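Visit to the Skiltholm manipulation lab, open afternoon
2019-06-27

The bus from the station stops directly at the gate of the Skiltholm site, but the lab itself is in the last building, past the bicycle racks and up a metal stair. I arrived ten minutes late and the introduction had already begun. Rafia Lodhi, who leads the group, was explaining why they had stopped teaching their robots with a joystick.

The reason is simple to understand when one has tried it. In April the group asked visitors and students to move small kitchen objects with a remote-controlled arm. People were slow, they became tired, and many of them lost interest after a few attempts. The recordings were full of pauses, and a robot that learns from such recordings learns the pauses too.

So now they use a gripper which a person holds in the hand. It has two fingers and a camera, and no arm behind it. You pick up a cup with it much as you would with kitchen tongs, and the camera records what the fingers see. Later a program works out how the gripper travelled through the room, and from this the arm can be trained. The project is called Caputo. I asked where the name comes from and received three different answers.

The result they presented was this. With 3531 recorded demonstrations, all made by hand, the arm could do the table-clearing task on tables it had never met before. The same training with recordings from one table only gave an arm that worked well on that table and badly on every other. Lodhi was careful here. She said that the number of demonstrations matters less than the number of different places, and that her group had spent most of a year learning this because they did it the wrong way around at first. I would have liked to see the curve for fewer places, but it was not on the poster. She promised to put it in the written report.

After the talk we were divided in two groups. Mine went first to the recording room, where everybody could try. There is a short instruction: begin with the fingers open and nothing between them, wait for the tone, then do the task in one movement without correcting too much. The start with open fingers is important for the method, as the software uses this moment to set the width of the grip to its largest value. I forgot it on my first attempt and the recording was refused.

I found the tool heavier than I had imagined, and my wrist felt it after a while. The soft pads on the fingers are forgiving. I could hold a paper cup without crushing it, which I did not manage with the joystick at the fair last year. A round lid was much harder. It slid away from me again and again, and the student who was helping said kindly that these recordings are kept too, in a separate folder, because they want to study failed grasps in the next phase.

I spent some time with the question of light. My own work is in inspection, and we always fight with reflections. On a smooth table the camera can lose the surface in places, and I wanted to know if this disturbs the reconstruction of the path. The answer was yes, sometimes, when the camera looks down and finds few details to follow. Their cure is to keep a printed sheet with a pattern somewhere in the room for the first pass, and to throw out recordings in which the path jumps by more than 2 centimetres between neighbouring moments. They did not tell me what share is lost in this way.

The second room had the arm. It was running the program trained on the full set, and it cleared the table four times while we watched. Once it stopped above a spoon and did not decide. A demonstrator pushed the spoon a little and it continued. For me this was the most useful part of the afternoon, as I could see how the arm approached from the side with the same small turn of the wrist that I had made myself an hour before.

Coffee was in the corridor, where Cliver and Prustis had tables with leaflets. Cliver makes force sensors and was there mainly to find students, I think. I talked longer with the people from Prustis, who want to use hand-held recording for packing work. Their question is the price of a person's time, and it is a fair one. At 40 recordings per hour, which is what a practised student reaches, a new task takes several days.

The lab will be open again after the summer, with a limit of 23 visitors for each round. One should register early and bring flat shoes, the metal stair is not pleasant in anything else.

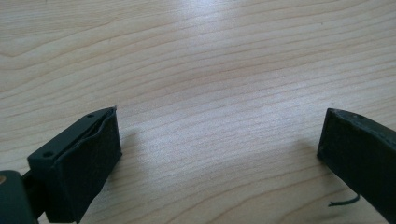

Marisa D'Amico
Inspection engineer and member of the visits group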